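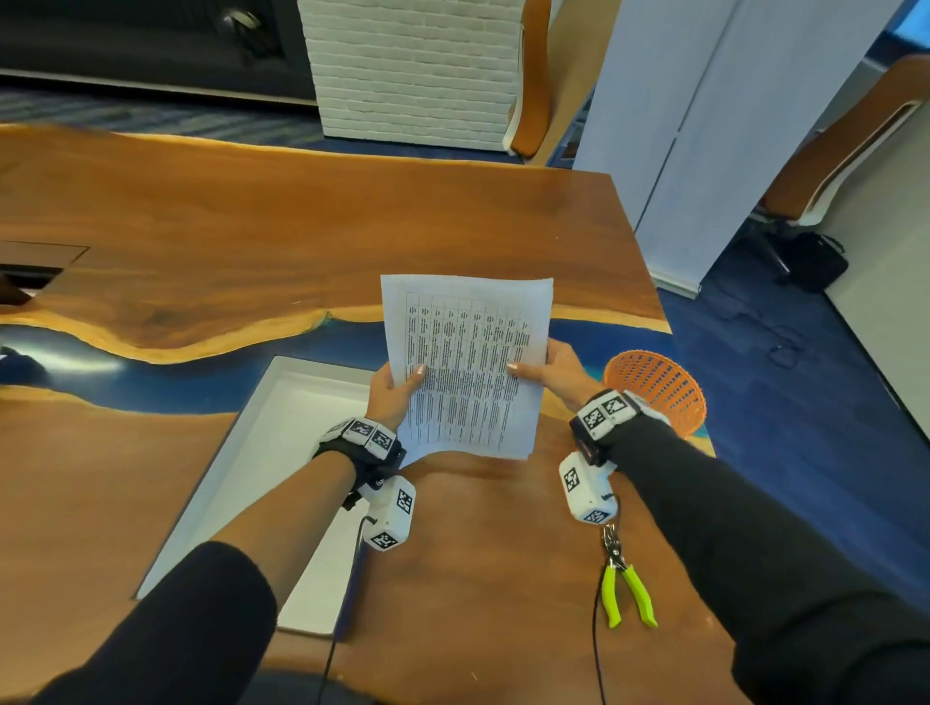 4월이 되니까 또 슬슬 몸이 근질근질하네요! 겨울 동안 보일러 틀고 불 켜 놓고 건조기 돌리고... 관리비 고지서 받을 때마다 반성만 하다가, 올해는 진짜로 우리 집 에너지랑 물이랑 쓰레기를 좀 줄여 보자 마음먹었어요. 거창한 건 못 하고요 ㅎㅎ 제가 집에서 해 보고 지금까지 계속하고 있는 것들만 적어 볼게요. 순서는 그냥 생각나는 대로예요.

## 멀티탭부터 손봤어요

제일 만만한 게 대기전력이더라고요. 거실에 TV, 셋톱박스, 스피커가 한 멀티탭에 줄줄이 꽂혀 있었는데, 개별 스위치 달린 Onport 멀티탭으로 바꿨어요. 스위치마다 종이테이프 붙여서 이름을 써 놓으니까 식구들도 잘 꺼요. 이름 없을 때는 다들 공유기 꺼질까 봐 손을 안 댔거든요 (저도요).

공유기랑 냉장고는 당연히 그대로 두고, 나머지는 밤 11시쯤 자러 가면서 딸깍딸깍 끕니다. 멀티탭을 TV장 뒤에 숨겨 놓으면 절대 안 끄게 돼요. 좀 못생겨 보여도 손 닿는 데 꺼내 놓으세요! 먼지는 플러그 다 뽑고 마른 칫솔로 쓱쓱.

## 쌀뜨물은 버리지 마세요

첫 번째 물은 그냥 버리고 두 번째 물부터 Wodport 물병에 받아 둬요. 입구가 넓어서 부어 넣기 편한데, 냉면 그릇도 상관없어요. 저는 주로 이렇게 써요.

- 기름기 없는 그릇 애벌 설거지할 때
- 반찬통에 밴 김치 냄새 뺄 때 (가득 부어서 하룻밤)
- 된장찌개 끓일 때 맹물 대신

화분에 주는 분들도 많던데 저는 한 번 크게 데었어요. 진한 걸 그대로 줬더니 흙에서 쉰내가 나고 날파리가... 으악! 그 뒤로는 물을 넉넉히 타서 아주 가끔만 줍니다. 실온에 오래 두면 금방 시큼해지니까 그날 받은 건 그날 쓰는 걸로요.

## 세탁기는 찬물, 그리고 조금 꽉 차게

저는 빨래 조금만 쌓여도 돌리던 사람인데 요즘은 통의 4분의 3쯤 찰 때까지 참아요. 수건이랑 속옷 빼고는 거의 찬물 코스고요. 가루세제는 찬물에 덜 녹아서 검은 옷에 하얗게 묻어 나올 때가 있었는데, 액체세제로 바꾸고 나서는 괜찮아졌어요. 세제도 뚜껑 선보다 살짝 모자라게 넣습니다. 많이 넣으면 헹굼만 한 번 더 하게 되잖아요.

건조기는 아예 끊지는 못했어요. 수건은 포기가 안 돼요 ㅠㅠ 대신 티셔츠랑 바지는 탈수 끝나자마자 탁탁 털어서 옷걸이째 널어요. 어깨선만 잘 맞춰 걸면 다림질할 일도 별로 없어요.

## 냉장고는 비우고 냉동실은 채우고

냉장실은 찬 공기가 돌아야 하니까 좀 헐렁하게, 냉동실은 빽빽하게. 저는 이걸 한참 거꾸로 하고 살았어요. 냉장고 문 안쪽에 "빨리 먹을 것" 칸도 하나 만들었는데 이게 효과가 진짜 좋아요! 반 남은 두부, 쓰다 만 양파, 한 숟갈 남은 쌈장 다 거기로 갑니다. 장 보러 가기 전에 그 칸부터 털어서 볶음밥을 하거나 전을 부쳐요.

대파는 사 온 날 바로 썰어서 얼립니다. 물기를 키친타월 말고 면행주로 꼭꼭 눌러 닦고, 통에 담아서 한 시간쯤 뒤에 한 번 흔들어 주면 덜 뭉쳐요.

## 헌 티셔츠 걸레

목 늘어난 티셔츠는 손바닥 두 개 크기로 잘라서 현관 바구니에 모아 놔요. 면 티는 잘라도 올이 심하게 안 풀려서 박음질 안 해도 돼요. 가스레인지 기름때, 창틀, 운동화 밑창 닦고 버리면 끝. 물티슈 사는 양이 확 줄었어요. 단, 프린트가 크게 박힌 부분은 물을 안 먹으니까 빼고 자르세요.

창틀은 비 온 다음 날이 최고예요. 때가 불어 있어서 나무젓가락에 천 조각 감아서 밀면 쭉 밀려 나와요. 속이 다 시원합니다!

## 베이킹소다랑 식초, 섞지 말고 따로따로

보글보글 거품 나는 게 재밌어서 저도 맨날 섞었는데, 섞으면 서로 힘을 깎아 먹는대요. 그래서 이제는 냄비 탄 데는 베이킹소다 풀어서 끓이고, 전기포트 물때는 식초 탄 물로 따로 해요. 포트는 끓이고 나서 맹물로 두 번은 더 끓여 버려야 커피에서 신맛이 안 나요. 그리고 식초는 락스랑 절대 같이 쓰지 마세요. 이건 정말 위험해요!!

## 바꿔 보고 별로였던 것

다 좋았던 건 아니고요. Oris 고체 설거지 비누는 거품은 잘 나는데 저희 집에서는 받침에 물이 고여서 자꾸 물러졌어요. 3주 버티다가 수세미 위에 올려놓고 말리니까 그나마 낫더라고요. 물 빠지는 받침을 먼저 사고 비누를 샀어야 했나 봐요.

Wainwright 밀랍 랩도 써 봤어요. 반 자른 레몬이나 치즈 싸기엔 딱인데 뜨거운 그릇에 덮었다가 밀랍이 녹아서 그릇에 다 묻었어요. 식힌 다음에 덮으세요. 씻을 때도 찬물로요!

샤워 타이머 앱도 깔았다가 지웠어요. 대신 노래를 틀어요. 3곡 끝나기 전에 나오기로 했는데, 머리 감는 날은 가끔 앵콜이 있습니다 ㅎㅎ

다음에는 베란다에서 음식물 쓰레기로 퇴비 만드는 걸 해 보려고 해요. 작은 통은 벌써 씻어서 말려 놨고, 섞어 넣을 마른 낙엽을 아직 못 구했어요. 냄새 안 나게 성공하신 분 계시면 댓글로 좀 알려 주세요!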